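I will defend the bamboo cutting board to anyone who wants to argue, and plenty of people do. My friend Lakshmi Thampi cooks on thick maple and says bamboo is too hard on her knives. Fine! She sharpens hers twice a year and so do I, and we both get our onions chopped.

What I love is that a bamboo board can live on the counter. Mine is the first thing I reach for in the morning and the last thing I rinse at night, and in between it has been a bread board, a cheese board and a landing pad for hot toast. Put it away in a cupboard and you'll end up slicing a lemon on a plate (we've all done it, and the noise is awful).

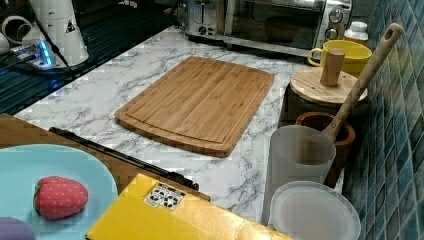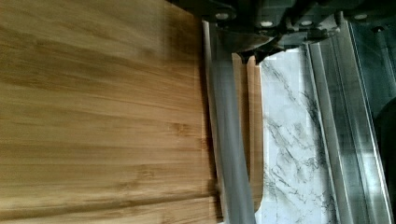
Get one with a groove, too. I went years without, and every ripe tomato ended with me chasing juice toward the toaster with a dish towel. Pantelis Zervas, who taught the evening cooking class I took in Collomholm one January, used to say a groove only gives you something else to scrub. He was right about nearly everything else, including how much salt goes in the beans, but I'd scrub that little channel all day.

And look at the grain sometime! All those narrow strips glued side by side, with the darker flecks where the joints of the stalk used to be. I paid 18 dollars for mine and I've had it 6 years. It gets a wipe of mineral oil when it starts to look thirsty, and it dries standing up by the window. I have pricier things in that kitchen, and I'd give up most of them first.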